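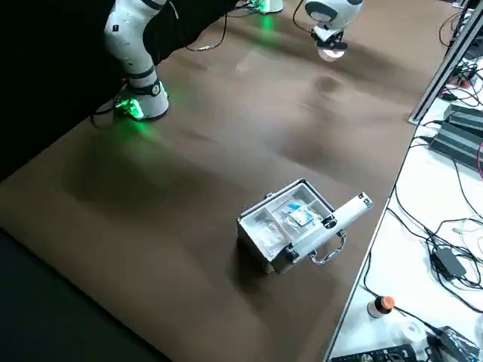 Vunuma Centre opens registration for workplace wellbeing course

The Vunuma Centre for Community Wellbeing has opened registration for its autumn course on managing anger and everyday frustration. The program runs for six weeks from March at the Centre's Venddale rooms and is open to all adult residents of the Galindo district.

The course will be led by counsellor Solange Lapointe and covers recognising early signs of irritation, handling disagreement with colleagues and neighbours, and returning to a difficult conversation once tempers have settled. Participants will be asked to keep a short daily journal, which remains private. 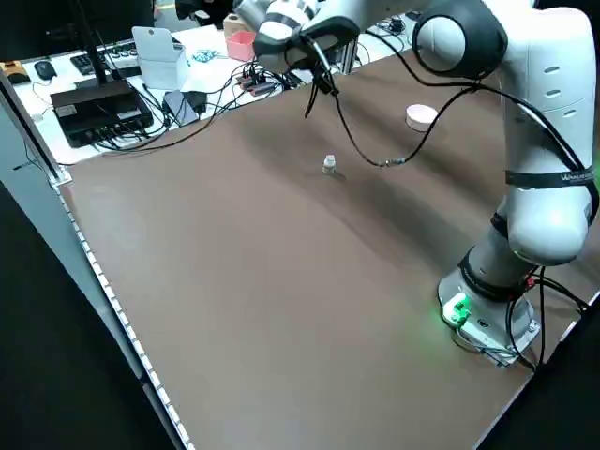
Sessions begin at 6 pm and are limited to 11 participants per group. The Centre received 2291 enquiries about its wellbeing services over the past year, and program manager Cirilo Orozco said that requests concerning stress at work had shown the strongest growth.

"People often contact us after an argument they regret," Mr Orozco said. "We would like to see them earlier, when a few practical habits can make a real difference to their week."

The fee is $10 per session. Concession places are available on application, and employers may enrol staff directly. Applicants who have attended an earlier course are welcome to register again.

Registration forms may be collected from the Venddale reception desk. Enquiries should be directed to Consuelo Bautista, enrolments officer.
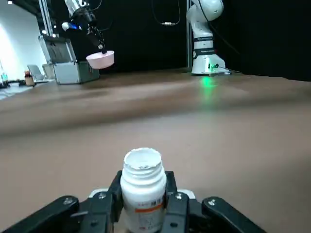 An open white bottle held upright in a black gripper.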